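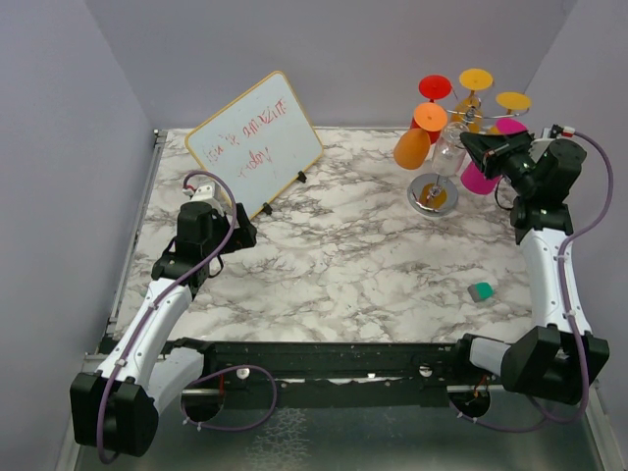

How do you all store colored plastic wine glasses?

Hanne Partanen
We have a chrome glass stand on our marble-look table next to the little message board. I want the bright plastic glasses on it between parties, but I also have clear ones with a cut pattern and no idea what goes where. Do they hang or stand? I'd love to be done by September, we have 38 people coming!

Lurkindale
Hang them! Slide the foot in and let the bowl point down, so dust stays out. I do the clear ones first, then the colors by shade (yes, I'm that person). Get them all out on the table before you start.

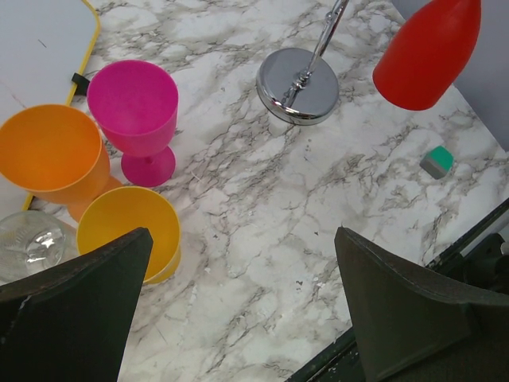

Pink, orange and yellow grouped on the table

If one wobbles, push the foot further in. I've had mine 11 years and the only one I lost was my own fault, I stepped on it. Oh and take the straws out, they get everywhere.
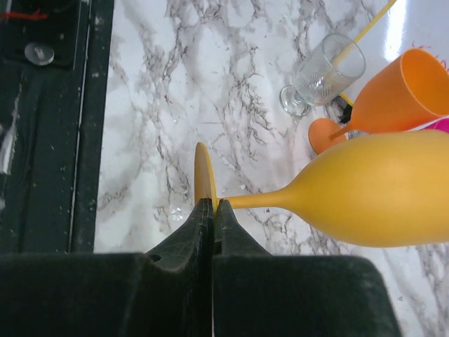
Picking them up

Levine
I just stand mine in a cupboard, works fine. But pick up the plastic ones by the foot or stem if they're lying down, the bowls get smudgy so fast. The clear patterned ones I keep upright on the counter, I like looking at them. 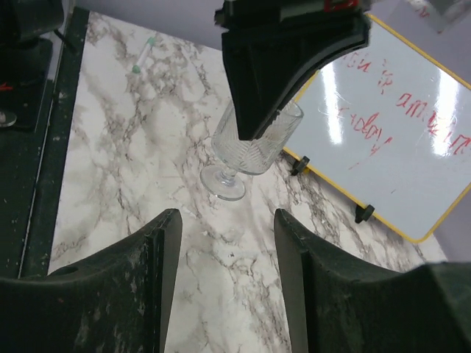

Photo: Fusodska

Mine were cheap so maybe don't listen to me lol. Good luck with the party!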